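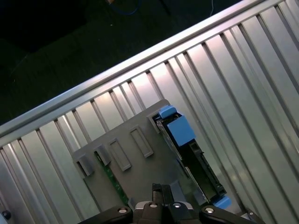

Alby Sutcliffe bought his first bus in November, from a farmer outside Kullwood who had kept hens in it. It cost him less than the lorry that brought it home. He had wanted one since school, when the service from Flurham was the only way out of the valley, and he still talks about the 5 o'clock as though it might be late. What he notices first in any vehicle is the metalwork. Long aluminium ribs with dark grooves between them and a polished rail along the edge will keep him talking for most of an afternoon, and he is the first to say that his family has stopped listening.

There are more people like him than you might think. The Flurham Bus Preservation Group has 300 members, and most of them have never owned a bus. They come for the running day, when old vehicles work the old routes and the fares are charged at old prices. Last summer 969 tickets were sold, and the queue at the market cross went round the corner by the chemist.

Isla Mowat runs the timetable. She drove for a living until her knees gave out, and she has no patience with the idea that the past was better. "They were cold, they were slow, and you couldn't get a pram on," she says. "But there was one every twenty minutes." Her old route now has two buses a day and none on a Tuesday.

That gap has changed what the group does. Two years ago Defne Ekinci, who teaches at the primary school, asked whether one of the newer vehicles could take people to the hospital at Zurnar. It needed a permit, a different kind of insurance and a good deal of paperwork. The run began with a handful of regulars and carried 1514 passengers in its second year.

Not everyone was pleased. Some members had joined to restore things, and they said so at two long meetings. Sutcliffe was among them. He has since driven the hospital run himself, in a bus he considers ugly, and admits that he likes the company.

The hen bus is still in his barn. The engine turns over, the seats are out, and the floor on the nearside will have to be replaced. He had a firm date for finishing it and has let that go. A set of window rubbers is on order from a supplier in Requena - the third he has tried - and until they arrive he is working on the wiring.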